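Second-hand cabinets: is a sticky door ever worth fixing?
Furniture and Storage > Small rooms

48 posts by regulars and newcomers. Please keep prices in the Swaps section.

plumbline72
Joined January
6 July 2026

I've got a small wooden cabinet, honey coloured, open compartment at the top and doors underneath. It lives in the box room. The left door sticks. I've been told three different things by three different people and I don't believe any of them, so I'm asking here.

One, rub a candle on the edge. Two, it's the hinge. Three, the whole thing has gone out of square and I should get rid of it and buy one of those flat-pack units from Kodmont.

I don't want a Kodmont unit. I've had one. The back fell out of it the second time I moved it across a carpet.

What I'd like to know is how you tell which of the three it is before you start taking things off. I don't own many tools.

oatcake_again

Shut a strip of paper in the door and pull. Do it at the top, the side and the bottom. Where it grips, that's where it binds. Takes two minutes and you don't need anything.

If it grips at the top corner away from the hinges, the door has dropped. Tighten the top hinge screws first and try again.

draughty_landing

The paper thing works on a fridge seal. I've never been convinced by it on furniture. Old doors have paint or varnish build-up all along and the paper grips everywhere. You end up knowing less than you did.

Look at the gap instead. Open it a finger's width and close it slowly with your eye level with the top rail. If the gap is a wedge, it's the hinge or the carcass. If it's even and it still sticks, it's swollen or it's the varnish.

oatcake_again

You'd be looking at the gap in a dim box room with your cheek on the floor. I'd sooner have the paper.

plumbline72

I did both. Paper gripped at the top outer corner and nowhere else. The gap is a wedge but a very slight one, and I'm not sure I'd have called it a wedge if I hadn't just been told to look for one.

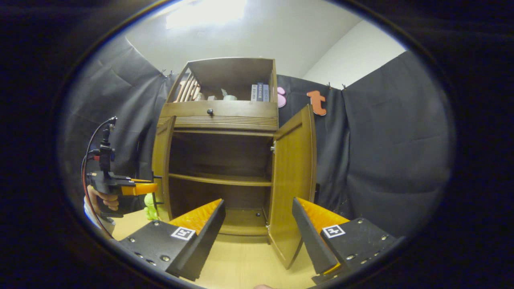 Anyway, I tightened the two screws I could get at. One of them just goes round and round. Does that mean the hole's gone?

draughty_landing

Yes. Hole's stripped. Matchsticks and wood glue, snap them off flush, leave it overnight, put the screw back in.

hobnail

Matchsticks again. Every thread on this board ends in matchsticks. They're soft, they crush, and a year later you're back where you started. Use a proper dowel or a longer screw.

draughty_landing

Longer screw in a cabinet side will come out of the other face. Ask me how I know.

hobnail

Then measure it.

tidyish

Can I ask the obvious question? Is the floor level? I moved a cupboard from one side of a room to the other and the door that had stuck for years stopped sticking. Same cupboard, same hinges. I had been all ready to plane it.

Slide a bit of card under the front foot on the side that's binding, then try the other side. If the door changes at all, leave the hinges alone.

plumbline72

I did wonder about that but the floor looks flat to me. Light wood boards, no bounce.

tidyish

They all look flat. Try the card.

brasso_and_rags

Before anyone glues anything, what's in the top? I had one with an open shelf above and it was loaded with cast iron. Took the weight out and the door swung like new. People on here go straight for the hinges and never empty the thing.

plumbline72

Hardly anything. A slatted wooden thing on the left, a few small white bits and pieces, and a white cup sort of thing that I've been meaning to rehome. You could lift the lot with one hand. I can't see that bending a cabinet.

brasso_and_rags

No, fair enough, that won't be it. I'd still clear it before you tip the cabinet to look underneath.

hobnail

And I'd ask why it's an open top with things just standing in it. Open shelves collect dust and that's all they do. Put a door on it or a curtain.

tidyish

He has a door on it already and it doesn't open. Why would he want another one?

hobnail

I'm only saying what I'd do.

selvedge_6

I'm going to be the one who mentions Pomix wax, and then you can all tell me it's a candle in a tin. I used it on a set of drawers and they ran well for months. I haven't tried it on a door.

draughty_landing

It's a candle in a tin.

selvedge_6

Thank you.

oatcake_again

To be fair to selvedge, wax is fine where two surfaces slide. A door that has dropped is hitting the frame. You can make it hit the frame more smoothly if you like, but it's still hitting it. Same goes for the candle advice in the first post.

plumbline72

Update. Card under the front left foot made it slightly worse. Card under the front right foot and the door closes. It doesn't close well, there's still a bit of a rub in the last inch, but I can open it without holding the cabinet with my other hand.

So was it the floor all along, or is the floor just hiding the hinge? I'm not ready to say thank you to anybody yet.

tidyish

It was the floor.

draughty_landing

It's both. A stripped screw doesn't mend itself when you level the feet. You've taken the twist out of the carcass, so the dropped door now has enough room. Come damp weather it'll catch again. Do the screw while you remember.

hobnail

With a dowel.

brasso_and_rags

Card will squash down, too. Swap it for a slip of something hard once you know the thickness. I cut mine from an old plastic lid and it has stayed put. Felt pads are useless for this, whatever the packet says. They compress more than card does.

hsu_road_end

I followed a guide on the Joddale site for this exact job and it told me to remove the door, plane the edge, sand it, refinish it and rehang it. I did all that. Lost a Saturday. Then the heating came on, the wood shrank and there was a gap I could post a letter through. I wouldn't plane anything until you've lived with it through a winter and a summer.

draughty_landing

Agreed, and I don't agree with much on here.

selvedge_6

Is the Joddale one the guide with 2922 comments underneath? I read a fair few of them. Half say it ruined the door and the other half haven't started yet.

hsu_road_end

That's the one. I should have read the comments first.

plumbline72

Right. Glued the hole this evening. I used matchsticks, because I had matchsticks and I haven't got a dowel. Hobnail may say what he likes. The other screws are tight and the card is still under the right foot.

I've left the door propped so there's no weight on the hinge. Screw goes back in tomorrow. If it holds I'll find something harder than card.

hobnail

See you in a year.

tidyish

Which way do the boards run, by the way? If the front feet are on one board and the back feet are on another, you could shift the whole cabinet a couple of inches and do without the card.

plumbline72

I'm not moving it again tonight. I'll have a look when the glue's gone off. The last time I shifted it I found the skirting behind needs painting, and I would like that to stay behind the cabinet for now.

oatcake_again

When you do move it, run the paper round again afterwards. If it grips somewhere new then something has shifted, and you'll want to know before you touch the hinge.

draughty_landing

Or look at the gap.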